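Filed under: Short Fiction / Under 1,000 Words

The Glasses from Skonow

The ferry to Skonow ran twice a day in January, and my aunt had booked us on the early one.

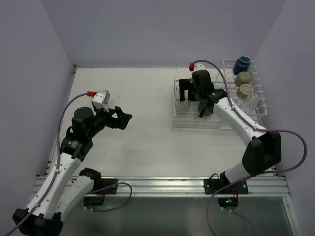
1. The House

My grandmother's house was to be handed over at noon the next day. The buyer was a man from Drorkska who wanted it for the land. He had told my aunt on the phone that we could leave whatever we didn't want.

We started in the kitchen. My aunt washed and I dried. She had brought newspaper and 6 boxes from the hardware store, and she wrote on the lids in marker before we put anything in. Most of it was going to the church sale. She kept a butter dish and a bread knife.

"Take the glasses," she said. "You don't have any."

I had glasses, but I said all right.

They were short and heavy, with a line around the rim that had been gold once. My grandmother used to pour plum juice into them when we came up from the dock. She filled them too full and we had to bend down and drink the first part without using our hands.

2. The Drawer

Under the stove was a drawer that stuck. I got it open with the bread knife. Inside were receipts from Gyamfi, the grocery at the harbor, held together with a rubber band that broke when I touched it. She had written on the backs. Weather, mostly. "Wind all night." "Ice to the second post." One said, "They left on the late boat. House too big."

I read that one twice and put it in my coat pocket. My aunt was scrubbing the sink.

"Anything?" she asked.

"Receipts."

"Throw them out."

I put the rest in the stove, and they burned quickly.

3. The Late Boat

The bus from Josto was late, so the ferry waited for it. We sat inside with the box of glasses on the seat between us. The fare had gone up to 60 crowns, and my aunt talked about that until the engine started.

Then she was quiet. The lights at the harbor came on while we were still tied up.

"She never waved, you know," my aunt said. "She'd go straight in and do the dishes."

I told her I remembered. I kept one hand on the box when we turned out past the breakwater, and with the other I held the paper in my pocket.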